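Drollham Community Forum
Board: Environment and Sustainability
Thread: Proposed withdrawal of disposable cups from council venues

Bovo_Moderator
Members are invited to comment on the proposal that all council-owned venues cease supplying disposable cups from September. The draft policy would apply to the library, the Platia hall and the sports pavilion kiosk. Contributors are asked to confine their remarks to the policy itself.

northbank_resident
I support the proposal. The draft records that the Platia hall alone sends 140 litres of cups to landfill in a typical week of bookings. The cups are plastic-lined and our kerbside service does not accept them. A change of this kind is within the council's own authority and requires no approval from any other level of government.

ratepayer82
I do not dispute the aim. I do question the order in which matters are being taken. The heating at the hall runs on gas, and its emissions must far exceed those of the cups. I would prefer that the available funds be directed there first.

northbank_resident
The two measures are not in competition. Heating replacement is a capital item and will be considered in the next budget. The cup proposal is costed at 90 dollars per venue, to be met from existing operating funds.

Guerra_Street_Hirer
As a regular hirer, I would ask who is to wash the replacements. The hall kitchen has one sink and no dishwasher. Our group books until nine in the evening and must vacate promptly. Unless the hire period is extended, the labour simply passes to the user groups.

ratepayer82
I agree with the previous contributor. Hot water for washing should also be counted in any honest comparison with disposables.

fernhollow
It should be counted, and the draft does so at Appendix B. A metal cup recovers its footprint after repeated use, provided that it is rinsed in cold water where practicable and not lost. Loss is the greater risk in my view — our own group began with 32 cups and a sensible storage arrangement has mattered more than the washing. An open shelf on a table is adequate.
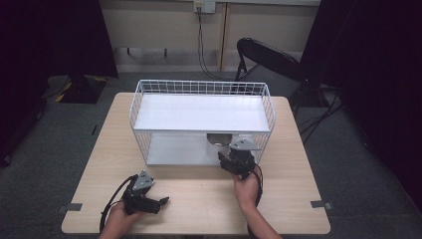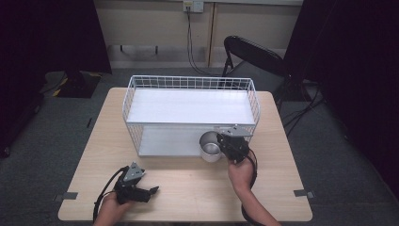
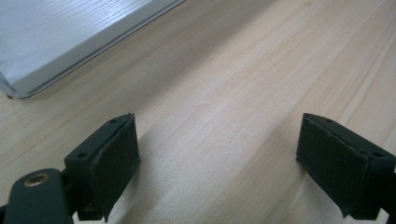
I would therefore suggest that the policy specify a storage place at each venue and permit hirers to bring their own cups without charge.

Guerra_Street_Hirer
That would meet part of my concern. I maintain that the hire period should be extended by fifteen minutes, and I will make a submission to that effect.

Bovo_Moderator
Both suggestions have been noted. Formal submissions should be lodged through the council's consultation page, as comments made on this board do not form part of the public record.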